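# Why are sweatpants so stretchy?

Grab the sleeve of a sweatshirt and pull. It gets longer, right? Now let go, and it pops back. Try the same thing with a pillowcase and you won't get nearly as much stretch. Both might be made of cotton, which grows on a bushy plant, so what's going on?

I wondered about this for years before I learned to knit, and then one evening I was looking at the lumpy scarf in my lap and there was the answer!

## Over and under

Most pillowcases are **woven**. If you've ever made a paper place mat by sliding strips over and under each other, you already know how weaving works. One set of threads goes up and down, another set goes side to side, and they take turns passing over and under. The threads are pretty straight, and a straight thread doesn't have much extra length to give you when you tug on it.

(Pull a pillowcase from corner to corner, though, and it will give a bit. The little squares between the threads are squishing into diamonds.)

## Loops, loops, loops

Sweatpants are **knitted**, and so are T-shirts and most socks. Knitting is made of loops. Each loop pokes through the loop below it, and then another loop pokes through that one, all the way up. Every loop is a curvy bit of yarn, and when you pull the cloth the curves flatten out and the whole thing gets longer. Let go and the loops mostly bend back into shape.

My scarf was 34 stitches wide. I bought the yarn at a shop called Lūse, in a fuzzy green they call Cokik, and I quit after 151 rows when my hands got tired. I dropped plenty of stitches, too. A dropped stitch is a loop that slips off the needle with nothing to hold it, and it can slide down and down and leave a sort of ladder behind it - very annoying!

The cloth for your clothes comes off a machine that has lots and lots of tiny hooked needles. They pull the yarn into loops so small that you have to get your nose right up to the cloth to see them.

## Look for the Vs

Find an old T-shirt and a magnifying glass. On the outside you should see columns of tiny Vs, like birds in a kid's drawing. Flip it over and the back looks bumpy. Those are the same loops seen from the other side.

Then look inside a sweatshirt. Some have little loops like a towel, and some are fluffy. The fluffy kind has been brushed with wire bristles, which pull up the ends of the fibers. All that fuzz traps air, and trapped air helps keep you warm.

## What about gray?

Lots of sweatpants are a speckly gray called **heather**. You can make heather yarn by mixing light and dark fibers together before they're spun, so the color comes out mottled, a bit like salt and pepper.
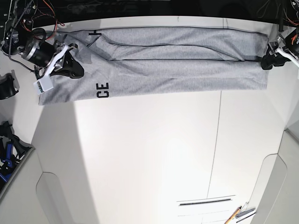
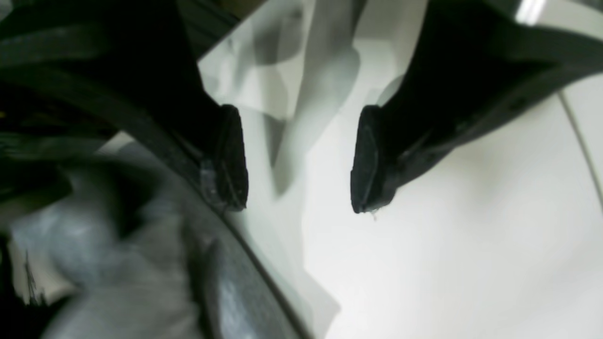 *First picture: heather-gray knit, folded into a long strip.*

Now go check your sock drawer. Can you find anything in there that's woven?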